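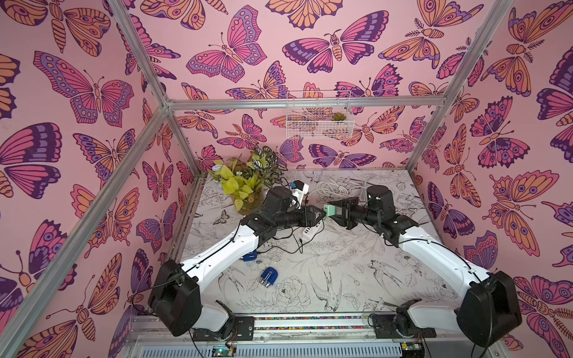
Plugs, leads and a bit of greenery, on the bird tablecloth-style top.

Drollia open day – notes typed up on the train

Posted 31/03/2019

Right, quick write-up before the battery goes. Went to the Drollia open day, got there late, missed the welcome and most of the coffee. Entry free, parking not. Old dairy building at the bottom of the hill, you go in by the loading door and there's a desk with stickers. I was visitor 229, so a better turnout than in January, when it was mostly us and somebody's dog.

Theme this year was leads. Cables, plugs, adapters, the drawer everyone has at home. Sounds dull. Wasn't. Stayed well over two hours.

Ground floor first. Ivier had the long room on the left, all extension leads and how they get tested before they go in the box. A bloke bending the same bit of flex back and forth on a wheel. He said 3277 bends for the cheap one before it gave up, which I wrote on my hand so I'd remember. Wouldn't say who made the cheap one. Fair enough.

Brimitz next door, cable tidies mostly. Clips, sleeves, boxes with a lid that hide the whole mess behind the telly. Nice stuff, silly prices. 9 quid for a strip of fabric with a press stud?? Put it back.

Then upstairs, and this was the bit I'd gone for. The tabletop corner, top photo. Somebody had thought about the look of it – line drawings of birds and flowers all over the top, black on pale, a bit like a colouring book for grown-ups. And then the usual heap on it. White power strip with little green and black sockets, thin black cables going off every which way, white cord looped up at the back, a couple of blue connectors just lying there. It's my desk. It's everybody's desk. Except mine hasn't got birds on.

Small mint-green block in the middle of it all, looks like a plug or adapter, held up over the tangle. I do like a coloured one. Every plug in our house is black or white and I have pulled the freezer out twice looking for the radio.

The vase at the back got more comments than the electrics. Clear glass, heart-shaped leaves, very bright yellowy green, plus some variegated stuff and a few tiny white flowers. Woman next to me wanted to know if it was real, and I didn't like to touch it. Next to that a white electrical thing with a blue plug in. Blue plugs again. More of this please, manufacturers.

Hanne Juhl did the talk up there, about 70 of us crammed in and not enough chairs. She was good. Fast. I got down what I could:

Sort by what it's for first, length second. Colour last.
Coil loosely. Tight round the hand and elbow is what kills them (guilty)
Take everything off the strip before you try to untangle anything. Start at the plug end and work back.
Label both ends. Both!! Masking tape will do.
If you haven't used it in two years and can't say what it fitted, recycling.
Don't plug a strip into a strip. She said this one three times, looking at someone in the front row.

Question from the back about whether wrapping cords in a figure of eight is worth the bother. Yes for long ones, no for a phone charger. Another question about white cables going yellow, and she just said sunlight, next. Somebody asked about houseplants near sockets, pointing at the vase, and she said keep the watering can well away and water it in the sink. Sensible. My mother has a fern on top of the router.

Lunch in the yard. Soup, bread, ran out of bowls so I had mine in a mug. Cold wind. The Sveinbjörnsson van was out there taking old chargers and leads for recycling, huge crate of them, people had brought carrier bags full. Wish I'd read the leaflet proprely, I'd have brought the drawer. They take anything with a plug up to the size of a kettle. Again in the autumn, no date yet.

Moans: signs to the loos useless, stairs narrow with people going both ways, talk should of been in the big room. Shop only takes cash. Bought a pack of labels and a roll of soft ties anyway, and a tea towel I don't need.

Getting there – bus stops at the bottom gate, then ten minutes uphill on a path with no lamps, so take a torch if you're going for the evening session. There is a lift but you have to ask at the desk.

Did the drawer when I got in. Well, started. One bag for the tip, one bag of maybes, and four leads I can't identify, so if anyone knows what takes a fat square end with a notch in one corner, leave a comment.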